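# Zirkness to Midavbridge with a camper trailer, is the river road worth it?

Posted by **dustychook**, April 2020

G'day all. I know none of us are going anywhere for a while, so I'm stuck at home planning instead, and I've got the maps out every night after tea.

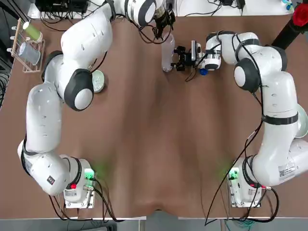
What I'm trying to sort out is the run from Zirkness up to Midavbridge, which we're hoping to do in August if things have opened up by then. The highway is 190 km and I've driven it plenty of times. Boring as, but it's sealed and there's fuel at both ends. The old river road through McAlister comes out at 240 km by my reckoning, and I've never been past the first lookout.

We tow a soft-floor camper (nothing flash, decent clearance) behind a ute, with two kids in the back who start on each other after an hour. So I'm after a few things. Is the unsealed bit past McAlister all right with a trailer on? Are the falls still flowing in August or is it just a damp wall by then? And is there somewhere to camp that isn't the showground? We stayed at the showground once and the generators went till midnight.

Happy to take three days over it if it's worth it. Cheers!

---

**gravelrash_62**

Do the river road, you won't regret it! We've done it with a camper behind us twice, once in each direction, and I'd go your way again (Zirkness first) as you get the river on your left, so the pull-offs are all on your side and you're not swinging a trailer across the road on a bend.

The sealed part goes a fair way past McAlister now. After that it's gravel, mostly good and wide, with corrugations on the climb up to the Bilby turn-off. Drop your tyres a bit and take it easy. The only section I'd call narrow is straight after the second creek crossing, where there's a cutting on one side and a drop on the other. We met a cattle truck there and somebody had to back up, and it was me, with the trailer, and my wife out the front waving her arms. There's a passing bay at the top and another at the bottom, so stop at whichever you reach first and have a listen with the windows down.

Falls in August: depends on the winter. The first time, there was a proper curtain coming over and you got spray on the lower platform. The second time it was two skinny streams, still pretty, and the kids could get right down onto the rock shelves, which they liked better anyway. It's 600 metres from the car park down to the lower platform, with steps, and the steps are uneven so wear actual shoes. The upper lookout you can do in thongs.

For camping, skip the showground and go to Bilby Flat. It's down the turn-off I mentioned, drop toilet, fire rings, no water, so fill up in McAlister at the tap behind the hall. Sites closest to the river are the shady ones and they're freezing in winter. I mean ice on the awning. We went up the back the second time, got the morning sun and were much happier.

The bakery in McAlister shuts at two. Learned that one the hard way.

---

**kmc_tourer**

Highway. Gravel isn't worth the wear on your trailer bearings IMO. You can do the falls as a day trip from Midavbridge without towing anything.

---

**billyboils**

Mostly agree with gravelrash but I'd add a couple of things.

Check the road report before you leave, not the night before. The second creek crossing is a concrete causeway and it doesn't take a lot of rain upstream to put water over it. There's a depth marker, and if you can't see the bottom of the marker I'd be turning around at the wide spot and going back for a pie. There's no phone signal from a bit past McAlister until you come over the last ridge, so download your maps and tell someone which way you've gone.

Fuel is at Zirkness and Midavbridge only. The bowser at McAlister was still standing when I went through but it had a bag over it.

For the kids, there's an old railway tunnel on the left a little after the first lookout. You can't go in (it's gated) but there's a flat walk along the old formation to the gate, and mine spent ages yelling into it. Good spot for a thermos too. The sign is small and faces the other way, so coming from Zirkness you want to slow down once you see the stone culvert.

And pack more firewood than you think for Bilby Flat. You're not allowed to collect it there, and that gully loses the sun by mid-afternoon.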